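Prise en main du kit Nidis : régler le dépôt dans un panier

Le kit est livré avec un programme de tri qu'il faut adapter à votre table.
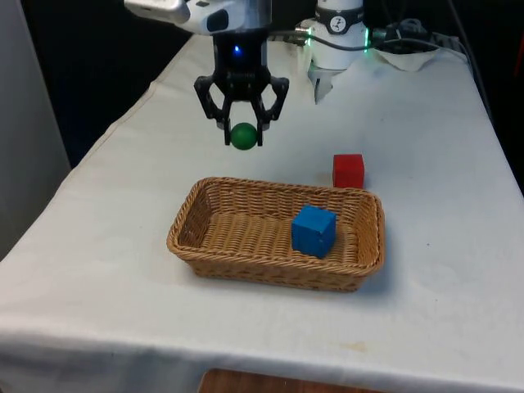

Comptez 15 minutes pour le réglage.

1. Posez le panier à plat et enregistrez sa position dans Fluven, onglet Zones.
2. Fixez la hauteur de lâcher à 5 cm au-dessus du fond. Plus haut, une balle rebondit.
3. Réduisez la force de serrage pour les objets ronds.
4. Lancez un cycle lent, main sur l'arrêt d'urgence.

Si la pince touche le bord, reprenez l'étape 1.

Maja Zawadzka, 21 mai 2020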